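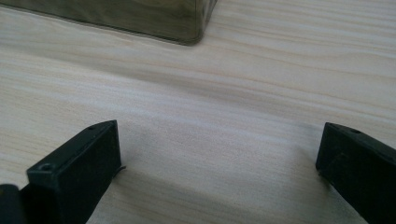 ## Teaching by hand: news from the back bench at Bestholm

Those of you who come in through the side door will have noticed that the long bench has been rather busy since June, and several of you have asked (very kindly, and usually while holding a cup of tea) what on earth we are up to. So I promised I'd write something for this issue, and I'm afraid I've let it run on a bit, because once I start on this subject I find it hard to stop!

The short version is that we are teaching an arm to pick things up and put them where they belong, and we are doing it by showing it. You take hold of the hand-held gripper, which has the same sort of black fingers as the arm will use, and you simply do the job yourself. Reach, close, lift, carry, put down, let go. The camera on the gripper keeps a record of what the fingers were facing the whole way through, and that record is what the arm learns from later. We call each go a "showing", which began as a slip of the tongue at one of our first meetings and has stuck.

The project goes by the name of Miranda, and the learning side of it is looked after by our friends at Pistum, who take away what we've gathered and come back with something for the arm to try. Our part is the patient part. It suits us rather well, I think. Many of you have spent years teaching people to use their hands, and a good deal of what you know carries straight over.

### The approach is most of it

When we started, I think we all believed that the grasp was the important moment. You hurry across the bench, you slow down for the last little bit, and you take great care over the squeeze. Our early showings were nearly all like that, and Pistum sent back a very polite note asking whether we might take a bit more time over the journey.

They were right to ask. If you look at the picture at the top of this item, the dark block is still well beyond the fingertips, off to the left, and there's a good stretch of pale wood to cross before anyone need think about gripping. That stretch is where the useful decisions get made. Do you swing round first and then go forward, or drift over as you go? Do you drop down early or late? A person does all of this without a thought, and it is a very odd feeling to have to notice yourself doing it. I found I'd been coming in from the right every single time, for no better reason than that my elbow likes it there.

So we now begin with the fingers open and the block some way off, and we try to travel at the pace you'd use to carry a full mug across a room. If you go wrong on the way, please don't stop and start afresh! Put it right as you would at home and carry on to the end. A wobble that gets corrected is worth having, and Pistum have asked us for more of them.

### Two hands or two rooms

We have tried two ways of working. The first is the hand-held one I've been describing. The second is remote control, where you sit at the desk with the Grultex handset and steer the arm itself while watching it on the screen. Opinion on the bench is divided, and I've heard it argued quite hotly over the biscuits.

My own leaning is towards the hand-held gripper. You feel the bench through it. When a finger touches the wood you know at once, and you ease off without needing to look. With the handset there's none of that, and newcomers tend to hover nervously a little above everything, and then come down with a bump. Against that, the arm can only do what an arm can do, so anything you manage with the handset is certain to be within its reach, whereas with the thing in your own hand you can twist your wrist in ways that no machine could follow. We've had to throw away a few lovely showings on that account. I still mourn one of them.

We'll be keeping both going for now. If you'd like to try them side by side, come at 2 in the afternoon, when the desk is usually free and the light on the bench is at its softest.

### A few small requests

If you are joining in, it would help enormously if you could bear these in mind:

- Have a look along the inner sides of the fingers before you begin. They gather dust and the odd bit of lint, and the little brush hanging by the desk will see to it.
- Move the block between goes, and turn it too. Left to ourselves we all put it back in much the same place.
- Keep sleeves rolled up. A cuff creeping into view confuses matters no end.
- Write each showing in the green book, even the ones that went badly, with a word or two on how you came in.
- Take a proper rest when your wrist starts to complain.

We are hoping for sets of 24 showings at a sitting, which sounds like a lot and goes by surprisingly quickly once you've settled into it. Some people like the radio on. Others prefer quiet, and there's room on the sheet by the door to say which you are, so that we can put like with like.

No experience is needed, and you can't break anything (I have given it a fair try). Next month we move on to stacking, and I'm told there may be a second gripper by then, so two of you could work the bench together. The sign-up sheet is on the door as usual, and there is a pencil on a string.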